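Stistora
Home | Products | Training Pads | Practice Guides | Support | Contact

Stistora Suture Pad, Two-Arm Bench Series

The Stistora pad is a soft white tissue pad for practicing suturing with robotic instruments on the bench. It is made for training rooms and test labs that need the same surface every time, so that one session can be compared with the next. The pad is sold singly or in boxes of 18, with or without the Odix base tray.

This page covers the pad, the tray, and the bench rules we ask buyers to follow. The rules were revised on 16 August 2022 and replace the sheet packed with earlier boxes. If you have the old sheet, throw it out. The main changes are to needle handling and to the way pads are retired.

What is in the box

Each pad comes sealed in a sleeve with a lot label. Peel the label and stick it in the bench log before the pad goes into the tray. The Odix tray has a raised lip and four corner clips. Clips should be closed on all four corners, even for a short run. A pad held at two corners will lift when thread is pulled up, and the tension readings from that run are no use.

Pads are for bench practice only. They are not sterile and must never be used in a clinical area. Instruments used on the pads should be marked as training instruments and stored apart from anything that goes near a patient. We suggest a colored band on the shaft and a separate drawer with its own key.

Before the run

Check both arms for free travel with no pad in the tray. Open and close each set of jaws fully. Look at the gripping faces and reject any instrument with a chipped edge or worn pattern, as a worn driver lets the needle roll and the operator makes up for it by gripping harder.

Set the force limit for the training mode and write it in the log. Do not change it partway through a series. If a limit has to be changed, close the series and start a new one.

One person is named as bench lead for each run. The bench lead holds the stop control and does nothing else while the arms are live. Hands stay outside the tray lip until the lead has called the arms parked.

Needle and thread

Use one needle at a time. Needles are signed out and signed back in, and the run is not closed until the entry is complete. When the needle is not in a jaw, lay it flat on the pad in view of the camera. Do not leave it over the tray lip or hang it by its thread.

Cut thread to length before the run. A tail that is too long drags across the pad and catches in the wrist of the instrument. For instrument ties, wrap the thread near the jaw and keep the free end where both operator and lead can see it. If thread gets into a wrist joint, stop, park both arms, and clear it by hand with the power off.

Stage blood

Red fluid may be used on the pad to make the incision harder to read. Apply it with a dropper. Keep it away from the instrument shafts as far as you can, and wipe the instruments down within 9 minutes of the last run. Dried fluid in a wrist joint is the most common fault we see on returned training instruments.

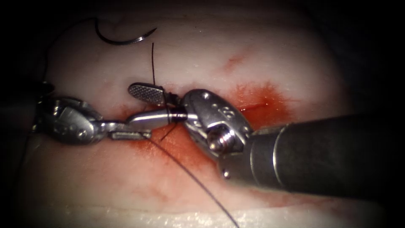 Reading time: 4 min

Tying over a stained incision takes two instruments working very close together, with the jaws of one open around the other. Sutures already placed in the pad should be left alone while a new one is tied. If metal touches metal hard enough for the lead to notice, log it as a contact, even when the tie is good.

Retiring a pad

Retire a pad after 200 needle passes or when an incision has torn past its marked end, whichever comes first. Stained pads can be rinsed in cool water and used again for passing drills. They should not be used again for scored work. Write the retirement on the lot line in the log.

Storage

Store pads flat, in the sleeve, out of sunlight. Do not stack more than 9 high. Pads kept past the date on the label become stiff and will not pass a pull check.

Ordering

Single pad, box of 18, or bulk order of 300. The bulk order ships in two parts from our Endcombe warehouse. The Wragg log book is sold separately and has the needle and contact columns already ruled.

Questions about the bench rules go to Da-eun Myung, training products, through the Support page. Please give the lot number from the sleeve.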